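Gripper keeps letting go of plates halfway to the rack
Posted in Robot arms, March 2023

Amber Van Acker
Our arm takes plates off a table and stands them up. It did this nicely for a week. Now it closes on the rim, lifts, thinks about its life and lets go. No error in the log. The teal plate in its wire stand is the one I test with. 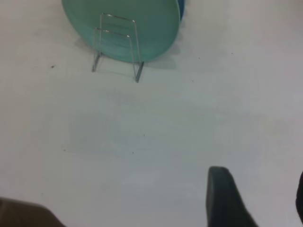
I've re-run the gripper calibration and swapped the cable. Grip force is set to 7 in the Medalik software, whatever a 7 is. Plastic plates only for now, as I like my toes. Any ideas?

Godfrey Mfaume
Clean the finger pads with a damp cloth and let them dry. Then look at your release rule. Medalik's default treats a dip in motor current as "object placed", and a plate sliding a hair in the grip gives the same dip. Ours did it on almost every lift until I made it wait for the arm to reach its drop height as well. Check the grip near the rim at low speed first, hands well clear and someone on the stop button.
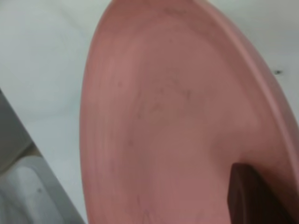 Finger against the inside of the pink plate, near the rim.

Ivars Liepiņa
Just turn the force up to 100.

Baiba Navickas
Please don't do what Ivars says. I did, and I own half a saucer.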